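The robotics section at Luvorthorpe has 3 students this term and one cell, a paneled enclosure with two arms on a shared track. Nayeli Hinojosa, who teaches the section, and Thoa Khương, the student responsible for the control code, spoke to the department newsletter on March 17, 2018. The project is a two-arm assembly task with toy bricks, to be entered in the student competition at Prukside in June.

## The task

The rules give each team a studded baseplate and a supply of bricks. One arm must hold the plate while the other presses a brick onto it. A brick counts as placed when it is fully seated and the plate is still inside its start zone.

"The single-arm version exists, and the plate is screwed down for it," Hinojosa said. "With two arms the plate is free. If you push at the wrong angle, the plate rotates, and the next brick has no valid target."

Teams may choose any brick size the organizers supply. Khương started with the smallest ones and moved to wider bricks after a month. "A wider brick catches more studs, so it needs more force," she said. "But it also lines itself up a little when it is close. For us the alignment was worth more than the force."

## Bases and reach

Both arms attach to a long mounting plate at the front of the work surface, above a toothed rack. Hinojosa set the spacing between the bases at the start of the term and the students have left it alone. It leaves a shared zone in the middle where both grippers can reach the same point.

"Most of the first month went into finding out how small that zone is," Khương said. "On paper each arm covers nearly the whole table. Once you require the gripper to point straight down, you lose the far corners. Once you require the other arm to be there at the same time, you lose more."

The planner treats each arm as a chain of capsules and rejects any pose in which two capsules touch. Khương wrote the first version with the links only. The cable loops were added later as thicker capsules on the upper arm, which made the planner slower and ruled out several poses that had been working.

"I argued against it," she said. "They were poses we used. Then one of them pulled a connector out during a run and I stopped arguing."

## Data

The class records every attempt, including failures. At the time of the interview the log held 1,539 attempts, of which 672 ended with a seated brick. Hinojosa does not treat the ratio as a performance figure, as the log covers every version of the code back to the first.

"It mixes good software with bad software," she said. "What I want from it is the distribution of failures. Did the brick go down tilted, did the plate slide, did the gripper close on air. The students tag each one by hand."

The tagging tool is called Dusoson and was left by an earlier class. It plays back an attempt, shows the joint currents beneath it, and takes one failure code per attempt. Khương considers the single code its main weakness.

"A tilted brick usually makes the plate slide," she said. "You have to pick one. We agreed to tag whichever came first, but two people will still disagree about which came first. I'd like to rewrite it to take a list. There isn't time before June."

## Grip force

The fingers are limited in software. The limit is a unitless number from 0 to 100 that the motor driver scales to current, and the class has not calibrated it against a load cell.

Hinojosa was asked whether that is a problem. "For a paper, yes. For the competition they need the same result from the same number. They check that before a session by closing on a reference brick and reading the current. If it has drifted, they let the motors warm up and check again."

Khương holds the plate with a higher limit than she uses for the brick. A brick gripped too hard rotates between the fingers when it touches the studs. Gripped too lightly, it rides up. The present setting was found by stepping through values over two sessions, and it is stored with the brick size in the configuration file.

## Calibration between arms

Each arm knows its own base position, but the transform between the two bases has to be measured. The section uses a routine the students call Mancuso. Both grippers are brought to the same marked point from several directions, and the software fits the offset.

"You do it by hand, with the motors released," Khương said. "The fit is only as good as your patience. I do nine touches. If one of them is far from the others I throw out the whole set and start again, which the others think is excessive."

Hinojosa has kept the manual routine on purpose. An automatic version using a printed target was available, and she said she may introduce it next year. "They should first see what the number means and how wrong it can be," she said. "After that they can automate it."

## What remains

The current build places one brick at a time and returns both arms to their rest poses between placements. The competition scores elapsed time, and the return motion takes longer than the placement. Khương plans to keep the holding arm on the plate through a full layer and move only the other arm.

The open question is regrasping. When a layer is finished, the holding arm has to let go and take the plate on another side, and any slip at that point carries into every later brick. Khương wants to look at the plate again after each regrasp. Hinojosa would accept the slip and correct it at the start of the next layer.

"We'll run both," Khương said. "I have a branch for each. Mine is slower at the moment."
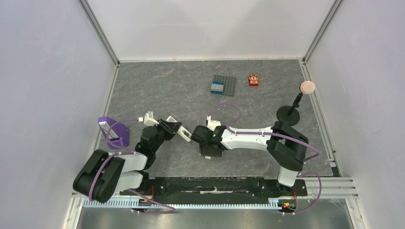
## Session notes for incoming students

Read the configuration file before changing any limit. Release the motors from the console and support both arms while you do it. Tag your own attempts the same day. Questions about the planner go to Thoa Khương, and questions about access to the cell go to Nayeli Hinojosa.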